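About Us

The Flarkcombe Peace and Veterans Forum is an independent association of former service members, relatives of civilians killed in war, and residents who want the record of recent conflicts kept in one place and open to anyone. We belong to no party and take no money from governments or from companies that make weapons.

The Forum was founded by Hartmut Strobel, a former army medic, and Korkor Essien, who taught modern history at Isby College. They had met at a remembrance service where the names of the military dead were read out and the civilian dead were mentioned in a single sentence. The first meeting was held in the college library and 14 people came. We now have 47 full members, plus a mailing list open to the public.

Our work falls under a few headings. We hold a remembrance each October at the Kramer Street memorial, at which military and civilian names are read together in alphabetical order. We publish statements on arms exports, sanctions and the treatment of refugees. We also record interviews with people who lived through war, on any side, and keep the recordings at our office. Members of the public may listen to them by appointment.

A statement goes out in the Forum's name only after a vote of the full members. Where members disagree, the minority view is printed with it. This has happened with our statements on peacekeeping missions and on conscription, and both texts can be read in full on the Statements page.

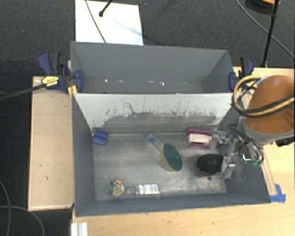

Gray bin with a divider and two compartments.

The office is at 2 Drostus Lane, on the upper floor. Mail and document donations can be left at the front desk downstairs during business hours. Please include your name and a phone number with any papers, and tell us whether you want the originals back. We can copy letters and photographs while you wait if you call ahead.

Hartmut Strobel chairs the Forum and answers press inquiries. Korkor Essien runs the interview program and handles requests from schools. Speakers are available for high school and college classes at no charge, though we ask for travel costs outside the county.

Membership is open to anyone over 16 who accepts our founding statement. Dues are paid once a year and are waived for students and people out of work. Forms are available at the office or by mail.

Page last updated Tuesday, October 5, 2021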